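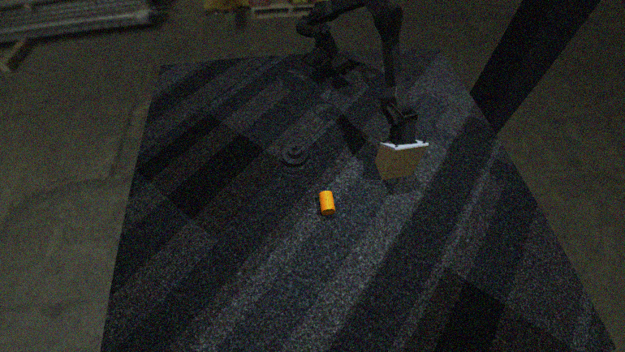 Charcoal, slate and speckled light gray stripes, with a small tan block

Patterned or plain speckled top for a dark kitchen?

Petronella Jacobs
Posted 6/13/24

Hello everyone, I've been reading this board for ages and finally have something to ask. We're replacing the top on our kitchen table, the old base is still perfectly good and I'm fond of it, and I have talked myself into dark gray. The trouble is I can't decide what kind of dark gray. One choice is a patchwork of different grays in stripes, and the other is a plain dark speckled one that looks like granite.

The kitchen faces north and has one window over the sink, so it's never a bright room, and by December we're eating breakfast with the lamp on. My sister thinks dark gray will make it feel like a cellar. My husband thinks it will be fine and would like to stop talking about it.

The striped one is $469 cut to size and the speckled one is $323, both from the Esholm showroom, and delivery is the same for either. I don't mind paying the difference if the stripes are going to be easier to live with, but I would hate to be tired of them by next year. Does anyone have either kind? Crumbs, rings from mugs, scratches, I'd like to hear all of it. The floor is pale beige, if that helps, and the walls are cream.

Mandla Zwane

Hi Petronella, what a nice thing to be deciding! We've had a dark speckled top for six years in a room that sounds a lot like yours, so let me tell you how it's gone (my wife says I go on, so get yourself a coffee).

First, the light. A dark table didn't make our kitchen gloomy, but it did make us notice how poor the lamp was. We had one bulb in the middle of the ceiling and everybody sat in their own shadow. We hung a low pendant over the table instead, and that did more for the room than any color of top would have. I'd set money aside for that before spending it on stripes. With a beige floor and cream walls you already have plenty of pale around the edges.
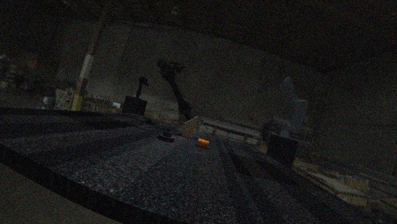
Orange and tan both show up well against dark speckle

Second, color on top of it. Anything warm looks wonderful. We put out a bowl of clementines in the winter and it cheers up the whole end of the house. Black things more or less disappear, and I've lost my reading glasses case on that table more times than I'd like to admit.

Now crumbs. Toast crumbs show and flour really shows. Pepper and coffee grounds you won't see at all until you put your sleeve in them. I wipe with a damp cloth and then go over it with a dry one, and the dry one matters because hard water leaves marks. Mug rings come off with a drop of dish soap if you get to them the same day.

As for scratches, ours has a few near my chair and the grain hides them unless you bend down and look across it toward the window. Ask the showroom what the surface is made of before you order, and ask whether the edges are finished on all sides. Ours weren't, and I had to send it back.

I'd get the speckled one and a good lamp. Do let us know what you pick!

Modise

Stripes look great in a showroom but think about which way they run. If they go on a diagonal, placemats always look crooked. Drove me nuts. Get a big sample and leave it on the table for a week, some places lend them out.

Petronella Jacobs

Thank you both so much! I hadn't thought of the placemats at all, and we use them every day. I've called the showroom and they'll lend me a sample of each, so they can sit on the table through a few gray mornings. Mandla, I read your part about the lamp out loud at supper and my husband is already measuring the ceiling.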